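Seating > Benches > Durnlow slatted bench

Reading time: 3 min

Durnlow slatted bench

Durnlow is a long wooden bench with parallel slats, made by Gokska for halls, studios and waiting areas. People sit on it, of course, but in our experience they also put everything on it: bags, water bottles, a jacket, the things they will need again in ten minutes. We had this in mind when we decided the distance between the slats. A small bottle stands straight and does not tip into the gap, and the dust falls through to the floor, where you can sweep it.

The standard length is 3,000 mm. A longer one of 4,000 mm can be ordered, but please measure your stairs and your door before you do it. The bench comes in one piece and we cannot divide it after it is made. Two persons can carry the standard length without difficulty. For the longer one we recommend to have a third person at the middle.

Durnlow was designed for rooms with much daylight and a high ceiling, where a small bench looks a little lost. It goes well together with single seats, and many customers place a chair at one end for those who prefer a back to lean on - our orange chairs are a popular choice for this.

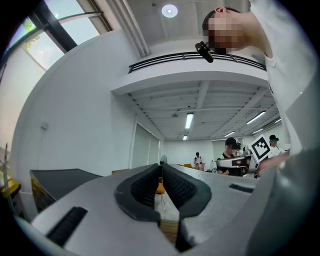
The chairs and the stools are sold separately. If you mix them, we advise to keep one strong color per piece and leave the bench in the color of the wood. The stool with yellow seat is the same family as the bench, and it can stand far from it in the room and still look like it belongs.

On a hard floor, use the felt feet that come in the small bag with the screws. On a mat the felt is not necessary, and it will collect hair and threads, so please take it off. The bench should stand completely on the mat or completely beside it. With two feet on and two feet off it will rock, and the screws become loose with time.
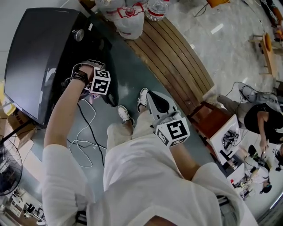

Ebere Igwe wrote to us that the slats are comfortable for an hour but not for a whole afternoon, and that a cushion should be included in the price. Akihiko Hattori disagrees: he tried cushions, they slid to the floor every day, and now they are in a cupboard.

We understand both opinions. There is now a thin cushion, Forix, with two straps that go between the slats and close below. It is sold one by one, and it can be washed at a low temperature.

Care: wipe with a damp cloth along the slats, then with a dry one. Oil the wood once per year - we do ours in September. Do not leave wet bags on it during the night.

Maximum load: 100 kg per seat place
Warranty: 10 years on the legs and the frame, not on the surface
Delivery: to the ground floor, carrying upstairs by agreement
Questions about lengths: ask for Hazel Wojcik at our Holloway showroom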